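Rug update, plus the hallway saga
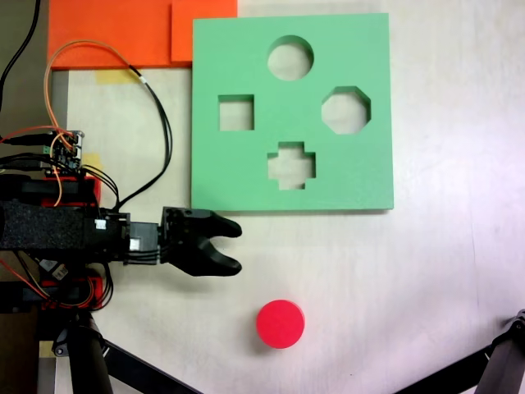 Green foam board with the shapes popped out, white table.

Ok quick one, I have to be out the door by 2 and the hallway runner still isn't back down.

So. The dishwasher hose. If you missed it, it let go in July while I was at work and the kitchen ended up in the hallway. The tile was fine. The runner was not fine, and neither was the strip of carpet outside the bathroom, but the carpet is a landlord problem and I'm leaving it to him. This is about the rug.

Called two places. First one, over in Brerorville, quoted me 400 for pickup, wash and return. For a runner I bought used! Second place never called back. Fine.

Chenxi Zhong from my old building said try doing it outside, she did hers on the driveway with a push broom. So that's what I did:

Shook it out, vacuumed both sides. Cool water from the hose, never hot, it's wool. A squirt of Skukon in a bucket (the unscented, the lemon one gives me a headache). Broom, going with the pile. Then rinse, and rinse, and rinse some more. I thought I was done and stepped on it and suds came up between my toes. Rinsed again.

Test a corner for color first. I did remember that part – wet white sock, held on the red for a couple minutes, came up clean.

Drying was the hard part. Rolled it up in towels and knelt on it, then over the fence rail, flipped it before bed. 30 hours later the middle still felt cold so I dragged it in and set the Datari fan on it overnight. Loud. Slept badly.

Smell is gone, mostly. There's one end that is a bit stiff and I think thats soap I didn't get out. Might do that end again with some vinegar in the water, has anyone tried it on wool? My aunt swears by it but she also only owns synthetic rugs.

Still need a new pad. The old one went straight in the trash, it was crumbling and had stuck itself to the floor in little yellow dots. Been picking those off with an old gift card. 12 dollars for the cheap pad, the felt one from Yalçınkaya is a lot more but it doesnt slide, supposedly. If you have it tell me before I order.

Ok shoes, keys, going. Fringe pictures next time, the fringe is its own post.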